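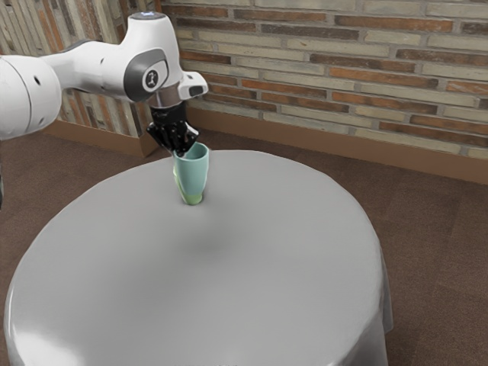
Erhan Kozan asked on the last visit report whether the Kistau simulator was worth a license without an arm on site. The Hundeck open day on 2018-02-02 gave a partial answer.

Kistau ships with 183 tasks. The one demonstrated was cup stacking, with a white arm and a black gripper at a cloth-covered table.
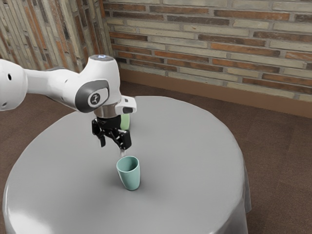
Simulated approach, fingers open, teal cup upright.

Physics settings
Friction and contact stiffness are set per object. Remo Morelli ran the task at 2 ms steps.
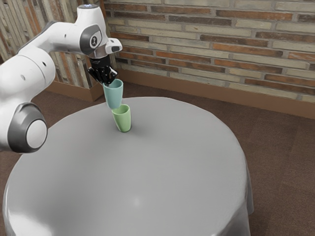 Logging
Joint states and contact forces export to plain text. Camera views are saved separately, and the two clocks have to be matched by hand.
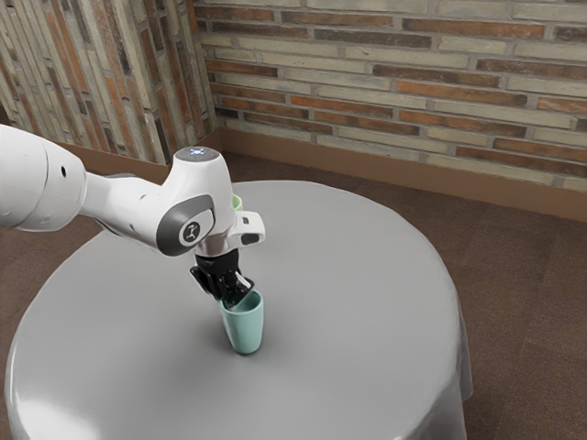

Licensing
Seats are sold in blocks of 4. Support is by email only. A trial version is due in April.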